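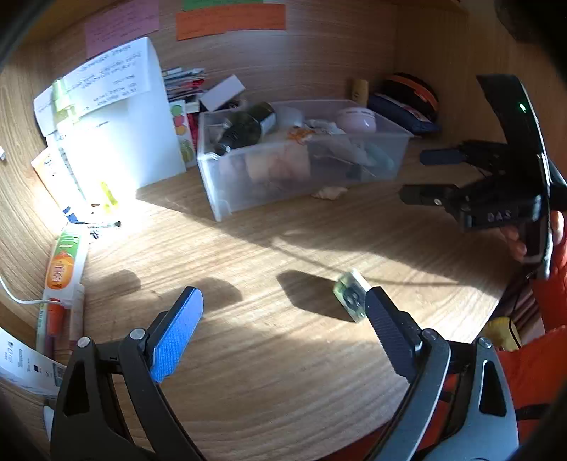
Figure 2. Two hand-held grippers over a wooden desk, the one on the right marked "DAS," with a small pale-green object between the jaws of the other.

4. What the small rooms told me

I went into this part of the study expecting money to be the whole story. Ask any songwriter who plays other people's towns for a living and you'll hear about gas, van repairs and the merch cut before you hear a word about music. So when I sat down with the tour diaries I had my spreadsheet ready, and for the first few weeks I treated everything that wasn't a fee or a ticket count as color. That was a mistake, and I'd like to walk through how I found that out.

The diaries cover 688 shows, all of them by solo or duo acts playing rooms with no more than 700 seats (most were far smaller, and a good number were living rooms). Each act wrote a short entry after every show. I asked for the fee, the headcount, the miles driven that day and a few lines on how the night went. The few lines were meant to be optional. People wrote pages! One guitarist used the space to keep a running review of motel coffee, which I read to the end and did not code.

Once I began coding the free text, the thing that kept coming up was the order of the towns. Acts who had played Kesstead early in a run wrote about it very differently from acts who reached it near the end, even when the pay and the turnout were close. Early on, a quiet crowd was "attentive." Late in the run the same sort of crowd was "cold," or "tired," or in one entry "a dentist's office with a bar." I don't think the audiences changed much. I think the players were worn down, and the routing did a lot of the wearing.

Birutė Toom, who books the Isetti room and was kind enough to read my early drafts, pushed me on this. Her view is that a long drive before a show matters less than having no idea what the room will be like when you get there. She sends each act a one-page sheet with the load-in door, the stage size, the name of whoever is on sound and what's for dinner. I had filed that kind of thing under hospitality and moved on. When I went back through the entries, though, the nights with a sheet like hers read calmer — fewer complaints about soundcheck, more about the songs themselves. I can't put a clean number on that, and I won't try, but after reading the entries side by side I stopped doubting her.

The Sproģis run is the case I keep going back to. It was a duo, voice and upright bass, booked through Wuter on a shared bill with a local opener each night. The openers brought their own friends, as openers do, and the duo often played to a room that thinned out halfway through their set. On paper those nights look fine: the headcount was taken at the door, and the door was good. The diary tells you something else. By November the singer had moved the two slowest songs to the top of the set, figuring she'd rather play them to people who were still there. You'd never find that in a fee column.

I should say what this material can't do. The acts chose to take part, so I'm hearing from people who like writing things down, and a diary kept at one in the morning has its own moods. Two acts dropped out partway through and I've kept their entries in, since cutting them would have tilted everything toward the runs that went well. I also know several of these players a little, and I've tried to watch for that. Where an entry could be read two ways I marked it unclear and left it out of the comparisons in this section. The fee and mileage figures don't depend on any of my readings, and I take those up in Section 5.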